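Notes pour ma causerie d'octobre à Gralunport – le linge de maison et nos grands-mères

Diapo 1. Dire bonjour, attendre que le fond de la salle s'installe.

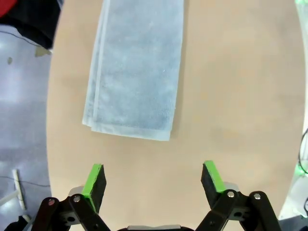
Je commence par le trousseau de ma grand-mère, parce que c'est de là que tout est parti. Elle brodait ses initiales sur chaque drap, et l'inventaire tenait dans un cahier de 69 pages que j'ai encore chez moi ! Lire le passage sur les torchons « pour le médecin » (laisser rire). Ensuite, parler du pliage : chez elle, tout se pliait d'abord dans la longueur, comme la serviette bleu clair sur la table, avec les épaisseurs qui se voient sur le côté. Ma mère, elle, pliait en carré, et les deux se sont disputées là-dessus pendant des années.

Diapo 2. La grande lessive. Deux fois l'an, au printemps et à l'automne, avec la cendre, le cuvier, les voisines. Bien expliquer le coulage, sans me perdre dans la chimie (la dernière fois j'y ai passé un quart d'heure).

Diapo 3. Les archives McKinnon. Remercier Glenys Pomare, qui m'a ouvert les cartons. 912 factures de blanchisserie, dont quatre seulement pour des nappes – je me demande encore pourquoi. Si quelqu'un dans la salle a une idée, je prends !

Questions, puis café. Rappeler que le cahier circule, mais qu'on le feuillette avec les mains propres.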